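Suction cup keeps dropping detergent bottles, vendor says it's our air

plildale_nights
Posted November 2, 2025

We run a small repack line and one arm drops liquid detergent bottles about halfway to the tote. Of 555 picks last shift it lost 19, all of them the big glossy bottles. Boxes are fine. The integrator blames "dirty air" and wants to sell us a filter package. I don't buy it. Same air feeds the other arm, no drops there. Has anyone had this and fixed it for real?

Ông
Buy the filter. Ours was air too.

stesemham_maint
I wouldn't spend a cent yet. If it were the air, why would boxes stick? Swap the bellows between the two arms and see if the fault moves. Then look at where the cup lands. Curved plastic near the end of a bottle is a bad place to seal, and the finger can hide a leak by holding the weight until the arm speeds up. Slow the transfer and see if the count drops. Keep people out from under the path while you test. A full bottle hurts.

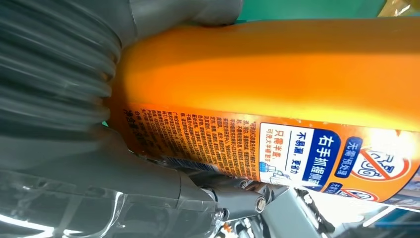
Bellows at one end of the bottle, finger along the upper side.

We moved our pick point toward the middle and changed the cups. Drops went from 4 a shift to none so far, but I'd want to get through December before calling it fixed.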